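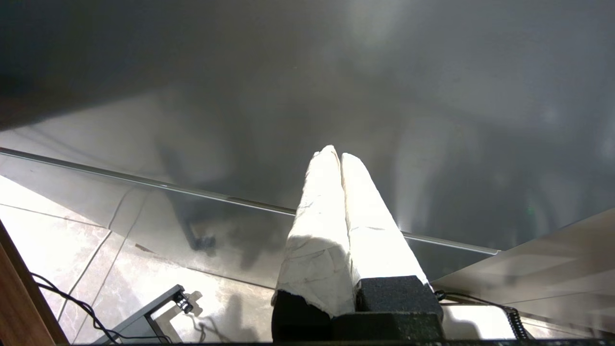
Hi Amrit,

Sorry this is landing in your inbox a little later than I promised. It's the July 2024 update on the Gollthorpe repair library, and I've tried to keep it shorter than the last one (I know, I know, eleven pages was a lot).

Let me start with money. Of the grant we've spent $2819 so far, nearly all of it on shelving, the second workbench and the electrical safety tester. The tester was the big one and I went back and forth on it for weeks, but without it we couldn't hand back a toaster or a lamp with a clear conscience, so I'm glad we went ahead. The receipts are in the shared folder, except for the one from the lumber yard, which Jia is chasing.

The tool lending side has really taken off! We now have more than 200 members signed up, and Saturdays are so busy that we've started handing out numbered tickets at the door. Pressure washers go out every single weekend and so does the tile saw. The hedge trimmers were a surprise — I thought everyone on this side of town already had one. Going the other way, the wallpaper steamer has left the building once, and the person who took it called me that evening to ask if we had a bigger one.

Repairs are slower. We can do lamps, vacuums, fans and most small kitchen stuff, but sewing machines are piling up on the back shelf and Tinus is the only one of us who really knows them. He's been showing Jia how to set the timing on the older models, and she got her first one running two weeks ago. I'd like to pay for a proper weekend of training for both of them, plus one more person. Would that come under the "skills" line or do we need to ask you for a change? I read the guidelines twice and couldn't tell.

The catalog is the part I'm least happy with. We moved everything over to Skurnia in the spring, and it's fine for checking things out, but the reminder emails go out at midnight and the late list shows items that came back days ago. I've written to their support people and they've been nice about it. For now we keep a paper list by the desk as well, which means double work for whoever is on shift.

You asked about the heating. The landlord has agreed to split the cost of a new unit for the back room, and our half would be $3000. I don't want to take that out of the grant without talking to you first. If we can't sort it before the cold weather, we'll probably close the repair bench on weekday evenings and keep lending going from the front.

Next up is the open day in September. We'll have a knife sharpening table, a bike check and a swap shelf for garden tools, and the bakery next door wants to join in too. Please come if you can, and bring that drill you mentioned!

Could we talk on the phone sometime next week about the training and the heating? Mornings are best for me.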